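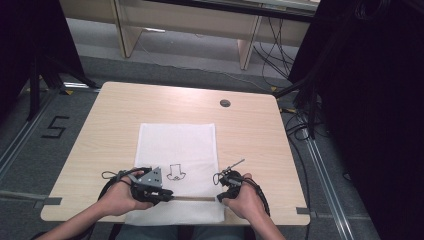 Reversing is the part of linocut that trips up everyone who comes to it from drawing, so Aušra, you're in good company. I've been cutting blocks for nine years and I still carved the word HOLTUVITZ the wrong way around last July, on the print I was giving to the town library. The good news is that you don't need a light box or any fancy transfer film. Thin white paper will do, the kind that's slightly see-through when it's flat on the table, with your design in the middle in thin black lines. The little one there with the tall hat over a round shape is about the right amount of drawing for a first block, if you ask me. There's no shading to fuss over, and you can leave plenty of blank paper all around it for taping down.

I'll answer the rest in between your lines, the way we used to do it on the old list.

On 10 May 2025, Aušra Kivi wrote:
> Hi all, new to the list and to the Wastance swap. I signed up for a
> set and now I'm a bit scared. How do you get the drawing onto the
> lino so it doesn't print backward? Chibuzor said to just flip the
> paper over but I don't see how that helps.

Chibuzor's right, he's just a man of few words! Whatever is on the block prints as a mirror image. So if you lay your drawing face down on the lino and rub the back, the pencil goes onto the block reversed, and then the print reverses it again and you're home. It has to be soft pencil, though. Pen won't come off on anything. If your drawing is in pen, turn the sheet over, trace the lines you can see through it onto the back with carbon paper between the sheet and the block, and you end up in the same place.

Tape one edge of the paper only. Then you can lift it like a page and check whether the line is coming through before you've gone over the whole thing.

> Also my lino is really hard and crumbles at the edges. Did I buy
> the wrong stuff?

Probably just old. I had a roll like that from a yard sale and it cracked when I looked at it. Put it on a warm radiator for a bit, or sit on it while you watch TV (I'm serious, I do this most evenings in winter). If it still crumbles after that, give up and get a fresh piece. Maeng has the gray kind in small sizes and the woman at the counter will cut it down for you if you ask nicely.

> And how many do I have to print? The sign-up page says 36 but my
> neighbor says it's more.

It's 36. Your neighbor may be thinking of the year we did one for every member, which was 63 prints each, and half of us swore we'd never do it again. I ran out of ink on the last day and finished in a different black, and you can tell. Print a few extra for smudges. I usually lose more at the start than at the end, while I'm still figuring out how much ink the block wants.

> I don't have a press. Is that a problem?

Not for a small block. I used the back of a wooden spoon for years and got nice solid blacks with it, though my wrist complained. These days I've got a secondhand Gridell that lives in the hall closet, and you're welcome to come over and use it if you're anywhere near Holtuvitz. It takes two people to get it out of the closet, so bring a friend or bring your patience.

One more thing you didn't ask. Once the drawing is on the block, go over the lines with a permanent marker and let it dry well. Pencil rubs off under your hand while you cut, and then you're guessing. And if you're doing something with a face or a hat brim, cut the background last. I always want to clear the big empty bits first, since it's the fun part – and then the gouge slips and goes straight through somebody's nose.

Chibuzor, do you still have the spare bench hook? If so could you bring it to the next get-together for Aušra? And did anyone end up with my small roller, the one with green tape on the handle? I've looked everywhere, including the car.

Happy cutting!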